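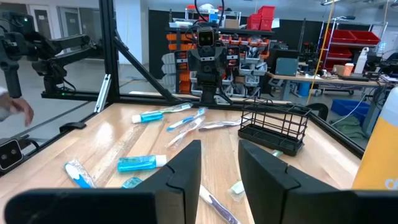 Grudislow House: Bathroom Supplies

Gallery 18 -- Toothbrushes, toothpaste and holders

Grudislow House is a small lodge on the Claltard road. We keep a page for each part of the house, and this one covers the things that go on the bathroom shelf. Other pages cover linens, the breakfast room, the boot room and the garden. The notes are short and are mostly meant for guests who ask what they need to bring, and for people who run small places of their own and have written to us about where things are kept.

Supplies come in during November, when the lodge is quiet, and are sorted on a table before they go upstairs. The list changes a little from year to year.

TOOTHBRUSHES

Wrapped toothbrushes
Each brush stays in its own clear package until a guest opens it. We do not put out loose brushes. If a wrapper has split at the seam, the brush goes to the cleaning bucket and is used on tile grout.

Handle colors
Blue and white, teal and white, purple and white. The colors help when several people share a bathroom. Families tend to pick one each on the first night and stick with it.

Bristles
Medium for most of the order, soft for the rest. Soft ones are kept at the front desk. Please ask, at any hour up to 10 p.m.

Spare brushes
The store cupboard on the landing has a box of 300 at the start of the season. The box is marked 2309, the shelf number from our old stock book. We kept the numbers when we stopped using the book.

Children's brushes
We stopped stocking these. The small size came in one pattern only and most families bring their own.

TOOTHPASTE

Blue tube, white cap
A plain mint paste. The tube lies flat, so it can go in a drawer or on the narrow shelf in the upstairs bathrooms.

Bright cyan tube, white cap
Also mint, a little stronger. The cyan tubes are easy to spot in a full drawer, and guests ask for them more often than the darker blue.

Half-used tubes
Anything opened is thrown out when a room is turned over. Unopened tubes are wiped and go back to the cupboard. Check that the cap is tight before putting one in a basket with other things.

Price at the desk
A brush is free with any room. An extra tube of toothpaste is 99 cents. Put it on the room bill or leave change in the dish.

THE HOLDER

Black wire holder
A rectangular basket made of thin black wire bars, with a solid black base. It stands by the sink and takes brushes upright. We tried ceramic cups for two seasons and went through too many of them.

Placement
Set it on the right side of the sink, away from the faucet. The base is solid, so any water that drips off the brushes stays in it. Tip it out and dry it at every room change.

Cleaning the wire
Warm water, dish soap and an old brush, worked along each bar. Toothpaste dries hard where the bars meet the base. Soak that part first.

How full
Leave room between brushes. A crowded holder looks untidy and the wet heads touch each other. In the larger rooms we put out a second one.

SORTING THE TABLE

Spreading out
Everything is laid out on a light wooden table before it is put away. It looks like a mess for a while, with brushes pointing every which way, but it is quicker than digging through boxes. Split wrappers and loose caps show up right away.

Order of work
Tubes first, then brushes, then anything small. The small packages slide under the larger ones and are easy to sweep onto the floor, so pull them to one side early.

Tall bottles
These stay at the edge of the table until the rest is done. They get knocked over if they are in the middle, and they go on a different shelf anyway.

Tabletop
The wood marks if toothpaste sits on it overnight. Wipe with a damp cloth, along the grain, and dry it. We oil it once a year, after the supplies are upstairs.

THE BATHROOMS

Bisiso Room
Ground floor, at the back. The shelf over the sink is deep enough for the holder and two tubes side by side. There is a walk-in shower and a low stool. The light switch is outside the door, on the left.

Chien Room
First door at the top of the stairs. The shelf is narrow, and the holder only fits with its long side against the wall. Tubes go in the drawer. The drawer sticks in damp weather -- lift it slightly as you pull.

Shared bathroom
Between the two single rooms. Guests are asked to take their brushes back with them. The holder is checked in the morning, and anything left behind goes in a paper bag on the hook with the time written on it.

Attic bathroom
No holder. The ceiling slopes right down to the sink and there is nowhere to stand one. We use a tray.

WHAT TO BRING

Bring floss, mouthwash and any special paste you like. We do not keep these. A razor can be had at the desk, though the choice is poor. The drugstore in Claltard closes at 6 p.m. and is a short drive down the hill.

Electric toothbrushes can be charged in the Bisiso and Chien rooms, where the outlet is next to the mirror. In the shared bathroom, please use the outlet in your bedroom.

Guests who would like to take their brush home may do so. The opened ones cannot be used again.

Next gallery: Soap, shampoo and towels
Previous gallery: The linen cupboard
Back to all galleries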